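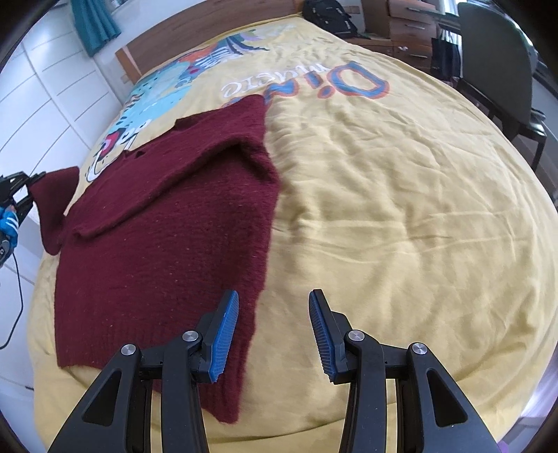

Hefin Howells demande que le procès-verbal précédent soit rectifié sur un point : le lot de plasma humain retenu pour les essais de stabilité n'avait pas été accepté sans réserve, mais sous condition d'un nouveau contrôle de l'hémolyse. La rectification est adoptée. Le procès-verbal ainsi modifié est approuvé.

Comité de suivi analytique — Plateforme de chromatographie Flurnness
Compte rendu de la réunion de juin
Ouverture de la séance : 9 h 30
Présidence : Vasanthi Chowdhury
Secrétariat de séance : service qualité

1. Validation de la méthode de dosage des acylcarnitines

Le rapport intermédiaire a été transmis aux membres avant la séance. La méthode couvre 21 composés, séparés en mode HILIC et détectés en ionisation positive. La linéarité est jugée satisfaisante sur toute la gamme, dont la borne supérieure est fixée à 2000 nmol/L. L'effet de matrice reste en revanche marqué pour les formes à chaîne courte, en particulier dans les échantillons lipémiques.

Hefin Howells fait observer que la correction par étalon interne n'est pas équivalente pour tous les composés, quatre d'entre eux étant quantifiés à l'aide d'un analogue deutéré qui n'élue pas exactement au même temps. Il souhaite que ces quatre composés soient signalés comme semi-quantitatifs dans les comptes rendus remis aux laboratoires demandeurs. La présidente y est favorable. Le comité retient cette formulation à titre provisoire, jusqu'à réception des étalons commandés.

Décision : le rapport est validé sous réserve de l'ajout d'une annexe sur l'effet de matrice.

2. Préparation des échantillons

La comparaison entre la précipitation au méthanol et l'extraction en phase solide sur plaque Brorivo est présentée. Les rendements sont voisins, avec une meilleure répétabilité pour la plaque. Le coût par échantillon est toutefois nettement plus élevé et le volume de prise d'essai doit être porté à environ 200 µL, ce qui exclut de fait les prélèvements pédiatriques.

Après discussion, le comité décide de conserver la précipitation au méthanol en routine. L'extraction sur plaque pourra être proposée pour les études le justifiant, sur demande motivée et après avis du service qualité. La procédure opératoire sera révisée en conséquence.

3. Étude Camacho

Les échantillons de la deuxième série sont parvenus à la plateforme sans rupture de la chaîne du froid. Trois tubes ont été reçus sans identifiant lisible — ils sont placés en quarantaine dans l'attente d'une réponse du centre investigateur. Vasanthi Chowdhury rappelle qu'aucune analyse ne peut être engagée sur un tube non identifié, y compris à des fins de mise au point.

Le plan d'injection prévoit un contrôle qualité à trois niveaux en début et en fin de série, ainsi qu'un échantillon poolé intercalé à intervalles réguliers. Il est adopté sans modification.

4. Équipement et données

Le passage au logiciel d'intégration Forno est reporté. Les essais menés en parallèle font apparaître des écarts d'intégration sur les pics mal résolus, dont l'origine n'est pas établie. Une réintégration manuelle de la série de référence sera effectuée par deux opérateurs, en aveugle. Les fichiers bruts demeurent archivés dans leur format d'origine.

La source du spectromètre a été nettoyée et la sensibilité vérifiée avec la solution de contrôle habituelle. La pompe binaire présente toujours une légère fluctuation de pression au démarrage ; une intervention du constructeur est demandée.

5. Questions diverses

Hefin Howells signale que le registre des étalons comporte des dates de péremption exprimées selon deux conventions différentes. Le service qualité procédera à l'harmonisation.

La demande d'accès présentée par l'équipe de toxicologie est renvoyée à la prochaine réunion, le dossier étant incomplet.

La séance est levée à 11 h 45.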